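ok so. Headphones thread bc three people asked and I keep typing the same reply

the Dornine over-ears. Bought in June, second pair. First pair was the older ones with the flip hinge, those lasted me 2 years before the left side went crackly. So yes I went back for more, make of that what you will

sound first. Good. Bit heavy on the bass out of the box, kick drum kind of sits on everything. Turned it down two notches in the app and left it there. Voices are really clear, podcasts great, old soul records great

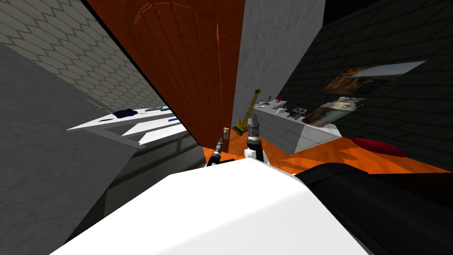
noise canceling is the reason I paid extra and its fine on the train. On a plane, better than fine. In an office with people talking? you hear every word, just quieter. My old Saithong pair did voices better and cost less. Miss them

battery - box says more, I get around 16 hours with canceling on. Not complaining. Charges fast enough that I stopped thinking about it

comfort. Ok this is where I get grumpy. Pads are warm. By lunch my ears are done. I wear glasses and the arms press in right above the ear, so after a long call I've got a dent. Somebody with a smaller head may love them

now the bluetooth. THE BLUETOOTH

it connects to the laptop and the phone at once, supposed to. What happens is laptop makes any tiny ding and the music on the phone just stops. Doesnt come back either. You have to hit play again. I was hitting play maybe a dozen times a day

emailed support. First reply was "have you tried turning it off and on." Second reply was the same thing with a different name at the bottom

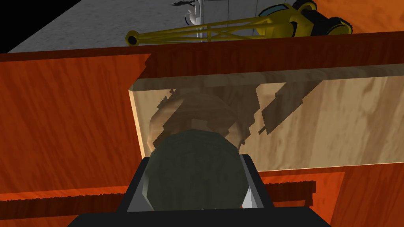
third reply was from Eduardo Evangelista and I want to say his name bc he read what I wrote. Told me to update the firmware with the cable in, not over the air, then forget the headphones on BOTH devices and pair the phone first. Phone first matters apparently

did it. Took 12 minutes, most of that watching a bar. Since then it has dropped the music twice. In weeks. I'll take it

but why is that not in the booklet. The booklet has a whole page on how to fold the case

speaking of. Case is huge. Doesnt fit my bag's front pocket, the old one did. I carry them around my neck now like a DJ

people asking about the Rollside ones instead - tried my brother's for a weekend. Lighter, way comfier, no dent. Sound is thin tho, and the touch controls go off when you pull up a hood. Skipped half an album walking to the store. Real buttons on the Dornine, big point for me

also don't get the Flakodard spare pads everyone links. They're cheaper and they LOOK right but the clip ring is a hair too wide and the right one popped off on me at the bus stop. Sent them back, refund took 6 days, no fuss at least

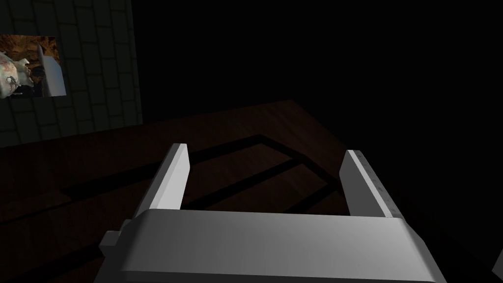

mic: people say I sound like I'm in a hallway. Fine for calls with mom, for work I use the laptop mic

wired mode works with the battery dead, which I didnt expect. Quieter and kinda flat but it works. Cable in the box is short, get a longer one

would I buy again. On sale yes. Full price no, not with that connection thing sitting there waiting for some update to break it again

if yours keeps cutting out, cable update, forget both, phone first. Reply if it still does it and I'll dig out the email

edit: yes the black scratches. Mine has a mark on the left cup already and I've got no idea from what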